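4. Where the Potatoes Live

I went into this part of the study thinking it would be the dull bit. I had 60 households spread over Sunville, Zeltutton and the farm road out to Barrios, and I figured they'd all say "in the pantry" and we could move on to cooking. Well, no! People had a lot to say about where they keep their potatoes, and a good deal of it was about their mothers, their landlords and the temperature of their garages.

Let me start with the kitchen keepers, the group I find easiest to understand (I'm one of them). In 25 homes the main supply sat out in the kitchen, in a bowl, a drawer, a paper sack or a basket. The people in this group tended to buy small amounts and shop often. They liked being able to see what they had. One woman in Sunville told me that a potato she can't see is a potato she'll buy again, and I wrote that on the cover of my notebook. Baskets came up over and over, and people spoke about them with a fondness they didn't have for plastic tubs. Figure 3 goes with this group and has two parts.

Figure 3a. Woven basket toward the back of a dark tabletop.
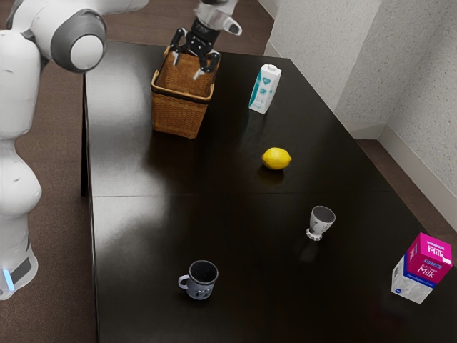
The kitchen keepers also complained the most about sprouting, and I don't think that's a surprise to anybody who has lived with a sunny window. What did surprise me was how differently they handled it. Some rubbed the sprouts off with a thumb and carried on. Others threw out the whole potato, and a couple of them threw out its neighbors too, just to be safe. When I asked where the rule came from, I mostly got a shrug or a grandmother.

Then there are the cold-room people, who are mostly in Zeltutton, where the older houses still have a cellar or at least a back porch that stays chilly. They buy by the big sack in October and hope to make it through to March. I loved these interviews. They ran long, I was fed at nearly every one, and I was walked down some very steep stairs. These folks sort. They'll go through the pile every couple of weeks, pull anything soft, and move the small ones to the front so they get eaten first. In the diaries (we ended up with more than 500 usable entries, see Section 3 for how we cleaned them up) the word "sort" shows up all winter long in Zeltutton and hardly ever in Sunville.

I should say something about how people judge a potato, given that sorting depends on it. I had expected talk about weight or smell. Smell did come up, always in connection with some disaster at the bottom of a bag. But day to day, people go by skin and by squeeze. Green patches made nearly everyone nervous. Brown specks split the room: the cold-room people mostly ignored them, saying a speckled skin peels like any other, while several kitchen keepers passed over speckled potatoes at the store and picked the plain ones. I didn't test whether either side is right, and the diaries can't settle it.

Figure 3b. Yellow potato with small brown and rusty speckles on the skin, viewed from overhead.
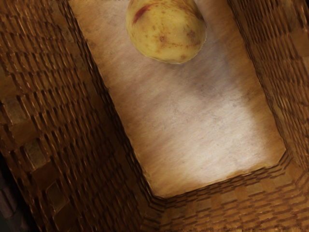 I tried sorting the answers by age, thinking the pickier shoppers would be the younger ones, and got nowhere with that. Distance from the store did a little better. Out past Drarkwood, where the nearest grocery is a real drive, people took whatever was in the bag and were pretty cheerful about it. My guess is that being choosy gets expensive once gas is part of the bill, but the Drarkwood end of the sample is just 4 homes, so please don't lean on that too hard.

One more group needs a mention, and I'm still not sure what to call them. They don't have a spot. The bag comes in from the car and stays wherever it was set down, on a chair or by the back door, and it gets used up from there. At first I coded these homes as "no storage," and then I went back and changed it to "floating," after a man in Barrios pointed out (a bit hurt, I think) that he knew exactly where his potatoes were at all times. Fair enough. His diary shows he wasted very little, too.

The floating homes make trouble for the waste numbers in the next section, where I compare spoilage by storage spot. I left them in as their own row. If you'd like to fold them into the kitchen group, go ahead, the totals shift a bit but the order of the rows stays the same.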